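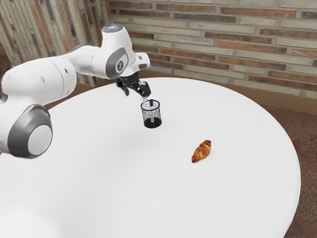

Figure 2. Large round white table, computer rendering.

3.2 Table shape and choice of seat

The second part of the study looked at where people sat when they had a free choice between round and rectangular tables. Observations were made at two public libraries, Clomham Central and the smaller branch at Flisley. Both have a ground-floor reading room with mixed furniture, and both allow talking at a normal level before midday. The Buchanan Room at Clomham is the larger of the two and has windows along one long wall. The room at Flisley is lit mainly from the ceiling.

A sitting was recorded each time a visitor took a seat at a shared table and stayed for at least five minutes. Armchairs, window benches and the computer desks were left out. In all, 1,327 sittings were recorded over 39 sessions, each lasting two hours. Observers noted the shape of the table, whether the visitor arrived alone, and how many other seats at the table were taken at that moment. Age was not recorded, and no attempt was made to identify people who came more than once.

For the purposes of this paper, a round table is one with a single continuous curved edge and no marked places (Figure 2). Oval tables were grouped with the rectangular ones, as their long sides were used in much the same way. One half-round table at Flisley stood against the wall and was left out altogether.

Visitors who arrived alone mostly chose the rectangular tables, and within those they favoured the corner seats. This was clearest in the first hour after opening. People arriving in pairs or small groups went to the round tables more often, even when a rectangular table nearer the door was free. The pattern was weaker at Flisley, where the round tables stand close to the issue desk and some visitors seemed to avoid them for that reason.

Once one person was seated at a round table, a second lone visitor was slow to join. At rectangular tables the second visitor usually took the seat diagonally opposite, which keeps both people out of each other's direct view. A round table offers no such seat. Whichever chair is chosen, the other person remains within easy sight – a point raised in several of the written comments.

A short questionnaire was left at the desks in both buildings during April, and 203 completed forms were returned. Respondents were asked which table they would choose for reading alone, for working with papers, and for meeting someone. For reading alone, most named a rectangular table or had no preference. For working with papers the answers leaned further the same way, and the reason given most often was that sheets and folders do not line up with a curved edge. For meeting someone, the round table was the first choice at both sites.

Several respondents at Clomham mentioned the surface of the tables as well as the shape. Pale tops were described as easy to read at on dull days and tiring in strong sun. The questionnaire did not ask about colour, so these remarks are reported here without further analysis.

Two limits should be kept in mind. The round tables in the Buchanan Room are fitted with Avia chairs, which have arms, while most of the rectangular tables have plain chairs without. Some of the preference recorded for one shape may therefore be a preference for the seat. Chairs were exchanged between the tables for the last four sessions at Clomham, but the number of sittings in those sessions was too small to separate the two effects. Noise levels were also not measured, and they are taken up again in section 5.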